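Introduction to Service Automation
Handout 6: Can Machines Do the Chores Yet?
Instructor: Zofia Domański
Revised Jul 5, 2023

This unit asks how far general-purpose machines have come with ordinary housework and light shop-floor tasks. Students should read the handout before the August lab, which uses the Brevance simulator and the household task set supplied with it. The set holds 116 tasks, and only those marked "short" will be graded.

Picking up a small object is the usual starting point. The arm must approach, open, close, and lift, and each step has its own way of failing.
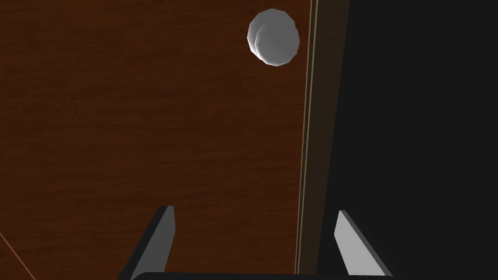 Errors in the approach tend to carry through to the end of a task. A finger placed slightly too far to one side may push an object away before the jaw has closed. For this reason the lab report must list the approach and the grasp separately, even when both are completed in a single motion.

Contact is the second topic. A simulated grasp depends on how the software treats friction and shape, and a setting that works for one shape may fail for another. 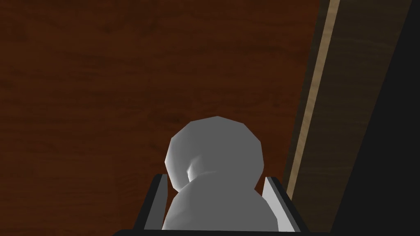

Reading time: 6 minutes

Doors and the whole body

Opening a door is a common chore and a poor match for methods tested only on tabletops. The handle has to be found and worked, and the machine must then stay out of the path of the door. Most robots with two arms will use one and must decide what to do with the other.

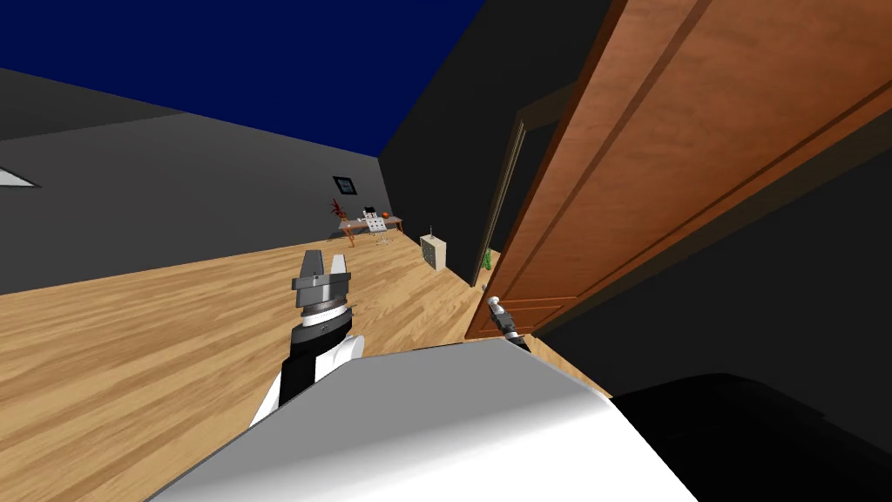 Figure 3. Simulated room task: one gripper at the lever handle of a paneled door, the other arm raised with its fingers open.

The required reading by Pugh argues that success should be counted only when the full chore is done. Under that rule, a door left half open is a failure. Students may disagree, but the report should state which rule was used.

Each group will complete 3 tasks in the lab. Reports are limited to 700 words.
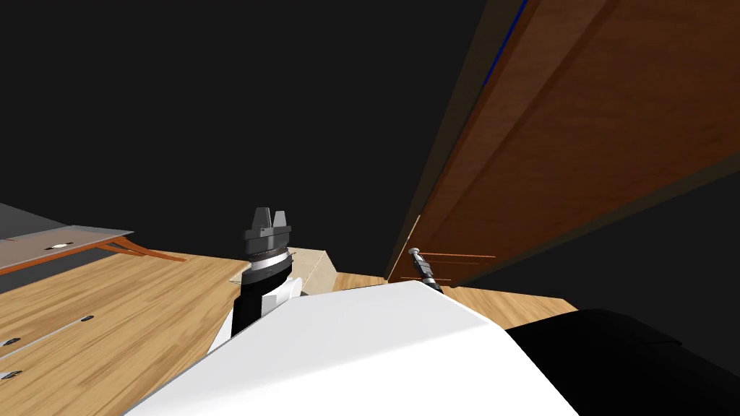

Figure 4. Simulated work area with a wooden table, a box, and a tall cabinet door with a small handle.

Discussion topics: the cost of a failed attempt in a home compared with a shop; whether a person should be present while the machine works.

Reports are submitted through the Ukby course page.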